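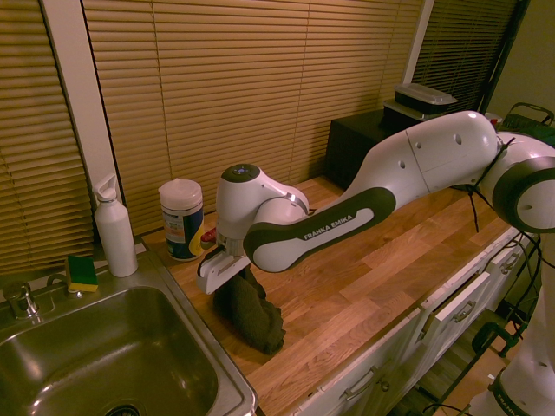 Towel in the gripper, side camera.

grolow_user22
Running Grolow for the grasp planner and Uvix for the controller. Cloth pickup stalls because the depth-based closing height comes out too high on dark fabric. I get big holes in the depth map and the planner fills them with the nearest valid value. Anyone else see this?

venter_fan
Don't fill. Mask the holes and use the counter plane height. You already know where the counter is.

grolow_user22
I tried that. It works until there is more than one surface in the wrist view.

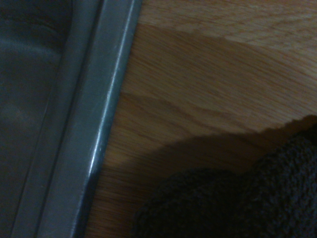

The plane fit then jumps between the two heights and my target moves with it, sometimes by 20 mm. I log at 2000 ms intervals, so I don't catch every jump.

mapleloop
Disagree with the plane idea. Close on force and let z be whatever it is. Set a contact threshold in Uvix, go down slowly, stop, then close.

venter_fan
Force only is slow, and it presses the cloth into the counter.

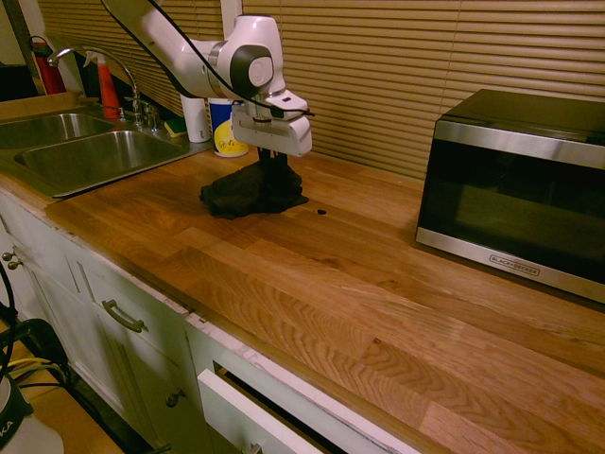 Black cloth against the counter, fingers down.

grolow_user22
I'm fine with some pressing. Is there a stock guarded move or do I write my own?

mapleloop
Stock since build 113. Turn off depth refresh during the descent or it will fight you.

grolow_user22
Will try it tonight with refresh off and post the logs.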